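Prunel Teardown Kit - Planning and Ordering

Prunel is a gripper, a wrist camera and a set of fingers, sold to people who take old computers apart for a living and would like their thumbs back. It bolts to most mid-size arms. It does not include the arm, the table, or the meeting where you explain the arm to your finance department.

Before you ask for a quote, count your plastic. Screws get all the attention in teardown budgets, but most of the hours in an office desktop go to clips, latches, tabs and carriers, every one designed by someone with smaller hands than yours. If your intake is mostly business machines, start with the narrow fingers. They go down between parts and close on a tab without needing the whole case cleared first.
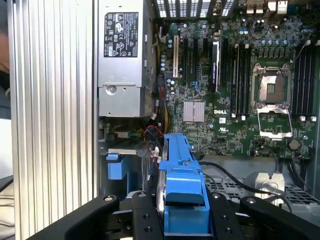

Narrow fingers closed on a blue plastic part, desktop workstation, wrist camera view.

The standard kit opens to 90 mm, and the wide-finger option is worth having only if you handle optical drives or power supplies. Muireann Daly in our quoting office will try to talk you out of it if you don't. She is bad for revenue and we have kept her anyway.

What to budget for, apart from us:

Arm and controller, if you don't own one
Mounting plate (Vornberg pattern in stock, others take 20 working days)
Spare finger pads, one set per 300 machines
Somewhere to put what comes out

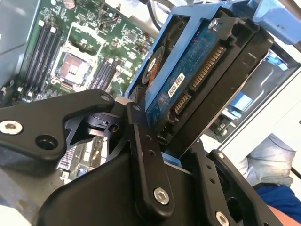 That last line is the one buyers leave blank. A teardown cell fills bins faster than people expect, and the bins have to be sorted the way your downstream buyer wants them. Drives are the usual argument. If one comes out still in its blue caddy, you need to decide whether the pair travels together to the data-wipe bench or gets split at the cell, which means a second station and a second line on the purchase order. Gommont, our first customer, went with splitting at the bench and spent the difference on shelving.

Lead time on the kit is currently 38 working days. August orders run longer - our machinist, Ó Flaithearta, takes the month off and has never once apologized for it.

Trial units go out on a paid loan, with the fee credited if you buy. Send us a list of the models you see most and a case you don't mind losing. Orla Phelan handles loans, Noreen Tully handles spares and returns, and either can tell you whether your arm will take the plate.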